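Suture Practice Pads: Your Questions, My Answers

Filed under: Practice Bench, Skills at Home
68 shares | 20 comments

I've been writing about suturing practice on Nerumance for a good while now, and my inbox has slowly turned into one long conversation about pads. Which pad, how thick, why does mine tear, what do I do with the cut I already made. So I pulled the ones I get most into a single page. I'm a skills tutor and I stitch pads, so please don't write to me about a cut on your actual hand (yes, it has happened) – go and get it looked at!

Which pad should I start with?

Whichever one you can afford to ruin. I started on a cheap one with the slits already in it and I loved it to death. If you're buying new, I like the Edgate because the surface has a bit of drag to it and the needle doesn't skate when you go in. Kemppainen makes a softer one that I use with people who've already got their basic bite sorted out, and it will punish you if you pull. I wouldn't hand it to a first-timer.

Pre-cut or plain?

Plain, once you're past the first few weeks. The pre-cut ones gape nicely and they're very patient with you, but the slits are always in the same place and you learn the pad instead of the stitch. With a plain pad you make your own line, and you can make it short, or crooked, or at an annoying angle to your dominant hand. I put all my early ones straight across the middle and wondered why everything off to the side felt impossible.

How long should the cut be?

Shorter than you want it to be. People open up a great long canyon and then get bored halfway. A short one you'll finish, and you'll be willing to take it all out and do it again. Leave plenty of pad between one cut and the next too, or your bites from the first will run into the second and the strip in the middle goes floppy.

How deep do I cut?

Through the top layer and into the one under it, and stop there. If your pad has a mesh backing, leave the mesh alone! It's the only thing keeping your edges from tearing out. Use a fresh blade, cut away from the hand that's steadying the pad, and have somewhere to put the blade down before you pick it up.

My stitches keep tearing through. Is it the pad?

Sometimes it is. Old pads get crumbly, especially ones that have lived on a windowsill. But nine times out of ten when somebody shows me a torn edge, the bites are tiny and the knot is strangling them. Take a bigger bite, bring the edges together until they just touch, and quit tightening. Róisín Tully taught me that with a lot of sighing, and I can still hear the sigh when I overdo it.

What thread do you use?

For practice, the Plineo nylon on the big spool, with a needle I thread up myself. It's stiff and it remembers every curl it has ever been in, so the knots take some persuading. I think that's fine for learning. If you only ever use lovely supple thread you'll be in for a shock. For the finer stuff I wait until the big stuff looks decent.

How often should I practice?

I get asked this so much. I do 20 minutes, 4 times a week, and I put the pad away when the time's up even if I'm on a roll. Before that I used to save it all up for one marathon session and my hands would be mush by the end, and the last row of stitches looked like something a raccoon did. Little and often has worked better for me. If you've got a different rhythm and it's working, keep it.

Where on the needle am I supposed to grab it?

A little past the middle, toward the end where the thread goes. Too near the point and you've got nothing left to push through the pad. Too near the back and the needle bends or spins. And hold it in the tips of the jaws – I see so many people burying it right down by the hinge, and then they can't see anything and they can't turn it.

And what angle should it go in at?

Straight down at the surface, as near to a right angle as you can get, and then you follow the curve around. If you come in flat you get a long shallow scoop that pulls the edges under. I like to set the needle upright, bring the point over my spot and hold it there for a breath before I commit. 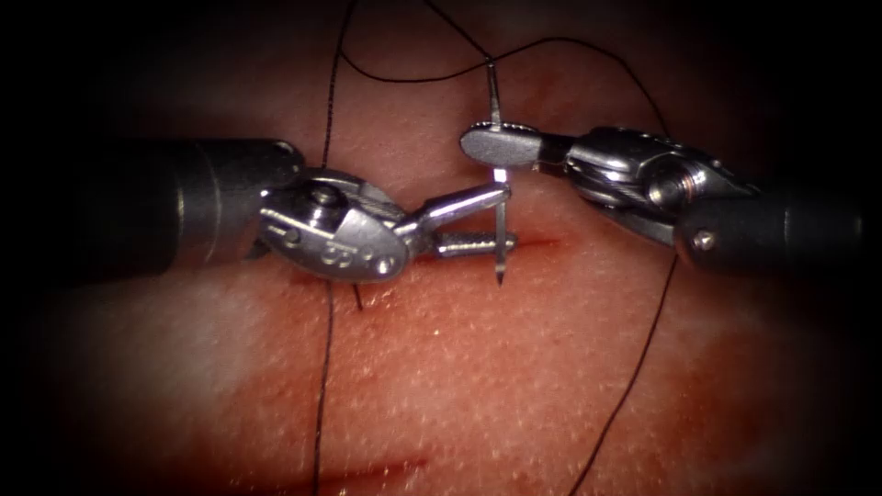

Reading time: 6 minutes

The point is hanging over the right end of the slit there, with the needle standing almost straight up in the jaws, and I'd be happy with that from anybody. It's a short cut too, with the second line kept lower down the pad. When you get the needle to this stage, look at the point, then look at the edge of the cut, and decide where you're going in. I always start at an end and work along. Plenty of good people start in the middle and halve the gap each time, so try both.

Why does my needle keep swiveling?

It's curved and skinny, and the jaws are only touching a bit of it. Look at the inside of your driver: if there's a cross-hatched grip pattern and it's gone shiny and smooth, it's time for a new one. If the pattern's still crisp, it's probably where you're holding the needle (see two questions up). Wipe the jaws as well. Pad gunk is slippery.

How should I light my pad?

One good light on the part you're working on. I had a ceiling light and a lamp fighting each other for ages and got shadows all over the cut. The needle will glint at you whatever you do, and I've come to like that, it helps me keep track of it.

How do I look after a pad between sessions?

Take out the old stitches, wash it in lukewarm water with a drop of dish soap, pat it, then a light dusting of cornstarch if it's the silicone kind. Store it flat. Esko Toivonen rolls his up and sticks them in a drawer, and every one of them has a hump down the middle.

When do I throw it out?

When the edges won't meet without a fight. I get 2 months from one if I use both ends, less if I'm doing a lot of deep stuff. Cut the good corners off before you bin it, they're perfect for knot tying on the couch.

Can I send you a picture of my stitches?

Please do! I'm slow to answer but I do look at all of them, the wonky ones included.

Related questions
Knots that slip and how to catch them
Left-handed at the practice bench
Making your own pad from kitchen silicone
Forceps: how hard is too hard?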